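Tote bin

A tote bin is an open-topped box used to hold loose goods while they wait to be sorted, packed or moved. The simplest kind is a deep rectangle of plain sheet metal, and it is a wonderfully adaptable thing! The same bin can hold bolts one week and bread rolls (wrapped, one hopes) the next.

Walls may be straight or sloped. Sloped walls let empty bins nest inside each other, so a stack of 23 takes up very little floor, and they also make it easier to reach items lying along the sides. Gray metal is a favorite finish - it hides scuffs well and wipes clean with a cloth.
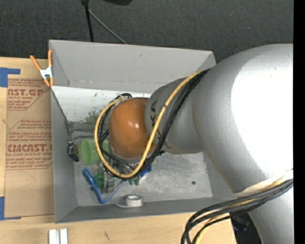
Ortuño, writing in the Pleltside trade newsletter, argues that depth matters more than finish, and that a bin too deep for its contents slows every pick from the bottom.

Makers such as Tiltwood sell bins in several depths, the longest measuring 600 mm. Metal bins are noisy when small parts are dropped in, and many packers lay a felt or rubber mat on the floor of the bin. A mat 2 mm thick makes a surprising difference.

See also: Crate; Parts tray; Nesting box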